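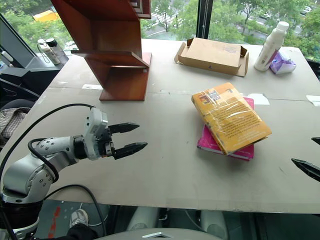 Home | Kitchen | Laundry | Workroom | Paper & Books | Ask Us

Saving a Tired Paperback (and Getting Old Tape Off the Table)

By Hina Rizvi
6 minute read

My mother covered every schoolbook we ever owned at the dining table in Wiltberg, the week before classes started, and I still can't smell a fresh roll of tape without wanting to sharpen pencils. So when readers write in about paperbacks that are coming apart or getting grubby, I am always happy to put the kettle on and go on at some length. You've been warned!

First, which books to wrap. Clear tape straight on the cover is for reading copies only – the ones that go in bags, get lent out and come back with coffee on them. Anything old, signed or worth money should get a loose plastic jacket that never touches the cover with glue.

If you do tape, start with the spine. Wipe the whole cover with a dry cloth, then lay one long strip down the spine and let it fold over evenly onto front and back. Rub from the middle out toward the ends with the side of your thumb (an old library card is even better). Spines are where tape likes to bunch up, and once it has crumpled on itself it will not lie flat again, so go slowly and don't try to peel it back and have another go. After that, work across the covers in overlapping strips and trim with scissors a little past the edge, so there's something to tuck inside.

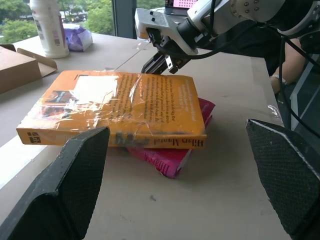
A taped Hilary Mantel, back cover up. Wrinkles catch the light, but the print is still there to read.

Don't fret over the shine. I have a shelf full of wrinkled covers and they've all outlived their neater neighbors. Two things I would do differently if I were starting over: peel off any price stickers before the tape goes on, and press the book overnight under something heavy.

Now for the table. Torn bits of tape and label left on a pale tabletop go whitish and stubborn, and picking at them with a fingernail only takes the top layer. Warm a damp cloth, lay it over the patch for 14 minutes (I set the timer, or I wander off), and roll the softened paper away with your fingertips. For the sticky film that stays behind, a drop of cooking oil on a cotton pad, then dish soap and water. Try a hidden corner first if your table has a finish you're fond of.

And one last word about where the books go afterward. Freshly taped covers can stick to each other when they're stacked in a warm room, especially by a window, so slip a sheet of baking paper between them for the first few days. A small shelf on the table is lovely for the ones you're still reading. The rest can go in a flat cardboard box, spines all one way, with the flaps closed against dust.

3 comments

Arsalan Abbasi
The baking paper tip would have saved me two cookbooks in May. They're one cookbook now.

Voradham
Does the oil trick work on unfinished wood?

Hina Rizvi
I wouldn't, Voradham – it will leave a dark spot. Stick with the warm cloth and patience, and do it twice if you have to.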